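Fruit baskets from Hudard go to Trutonby workplaces in February

TRUTONBY, 23 December 2019 - The household goods maker Hudard will deliver 1,000 woven fruit baskets to offices, workshops and waiting rooms in and near Trutonby in February, the company has announced. The baskets will be filled every week by the greengrocer Deák, whose shop and warehouse are behind the old bus station.

The scheme has the name Fruit on the Table. A workplace that joins it receives a basket, which it may keep, and one fruit delivery each week. The delivery is paid for by the workplace. The basket is free for those who sign up before the end of the first month, and after this time it will be sold at the normal shop price.

Hudard makes the basket in 2 sizes. Both are rectangular, low and open at the top, and they are woven from synthetic rattan in a tan colour. The smaller one is meant for a desk or a reception counter and the larger one for a kitchen or a canteen table. The walls open a little towards the top, so that one basket can be put inside another when they are stored.

Safta Munteanu, who is responsible for the table and kitchen range at Hudard, explained that the form was chosen after a long trial in the company's own building.

"At first we had a round bowl, and it was a nice bowl, but the fruit was lying in a heap," she said. "The apples at the bottom stayed there until they were soft. In a long basket people see what there is. Even when there is only one banana left, it has a place to lie and somebody takes it."

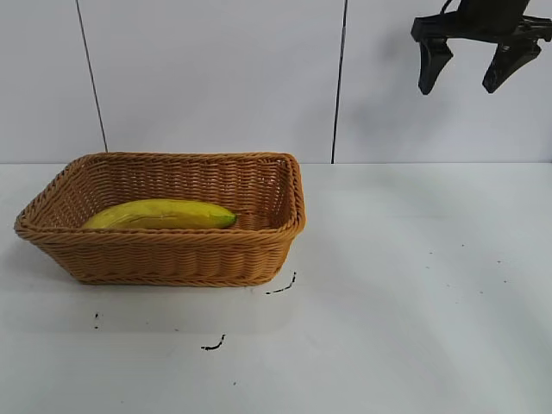
Bananas will be the main part of the deliveries in the first weeks. Deák intends to bring them when they are still slightly green at the stem, because offices often receive their fruit at the beginning of the week and want to eat from it until the end. Apples and pears will be added according to the price at the market. Soft fruit, such as plums and apricots, will not be included before summer.

Rozália Kocsis, the buyer at Deák, said that the most frequent complaint from office customers is about ripeness and not about price. Some customers wish to have yellow bananas on the day of delivery, others want them to last. The order form will therefore have a box for each wish, and the customer can change it from week to week.

"We are packing by hand and we know our customers by name, so for us it is not a difficulty," Ms Kocsis said. "The dentist likes everything very ripe. The printing works wants it hard like a stone. I do not discuss with them, I only write it down."

She also gave some advice for keeping the fruit. The basket should not stand next to a radiator or on a window sill with direct sun. Bananas should be put in last, on top of the apples or beside them, and never under them. If they are ripening too quickly, it is better to move them to a separate basket, away from the apples. Fruit with dark specks on the peel is still good to eat, and she asks people not to throw it away.

The choice of synthetic rattan had caused some discussion. Hudard was known earlier for baskets of natural willow, which it still sells for bread and for laundry. According to Ms Munteanu, willow was also tested for the fruit basket, but juice from damaged fruit went into the strands and left marks which could not be removed. The synthetic weave can be washed with warm water and a soft brush. It should then be left upside down on a towel until it is dry, and it should not go in the dishwasher.

The edge was the part that needed the most work. In the first version it was as thin as the walls, and after some months of use the corners lost their form, as the basket was always lifted at the same point. The present version has a thicker rim all the way around the top, and the weave follows it round the corners.
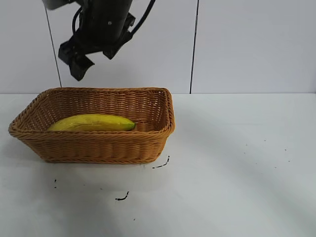

The woven basket on a white table. The rim is thicker than the walls and is carried round the corners.

The weaving is done by Buvevance, a workshop which has already made storage boxes and shelf trays for Hudard. It will make the baskets in 3 batches, and the last one should be ready shortly before the deliveries begin. Each basket is checked for loose ends before packing. If a customer finds a loose strand later, it can be brought to the Hudard shop and will be fixed there without charge. The company asks that strands are not cut with scissors at home, as the row beside can then open too.

Not every workplace will be reached in the first round. Deák has two vans, and the route goes through the town centre, the industrial estate and the villages on the river side. The hill villages are not included for the moment. Ms Kocsis said that she has received requests from there, among them one from a primary school, and that she would like to answer them in spring, when the road is easier in the mornings.

Deliveries will be made before nine o'clock. The driver brings the fruit in a paper-lined crate, and the workplace puts it into its own basket. Old crates are taken back on the next visit. Fruit that is left over will not be collected, but a sheet with simple recipes will come with the first delivery, including a banana bread from Ms Kocsis's aunt and a compote of apples and pears.

For private homes there is no delivery. The baskets can be bought by anybody in the Hudard shop, in both sizes, as soon as the workplaces have received theirs. A darker brown was also considered, but it is not planned at present. Ms Munteanu said that in the trial the yellow of the bananas and the red of the apples looked better against the lighter colour, and that most of her colleagues had the same opinion.

Workplaces that wish to join can take an order form at the Deák counter or at the Hudard shop. The form should be returned to one of the two addresses, with the number of persons who work in the building and the name of someone who can receive the crate in the morning. Both shops are closed during the holidays and will accept forms again after the New Year.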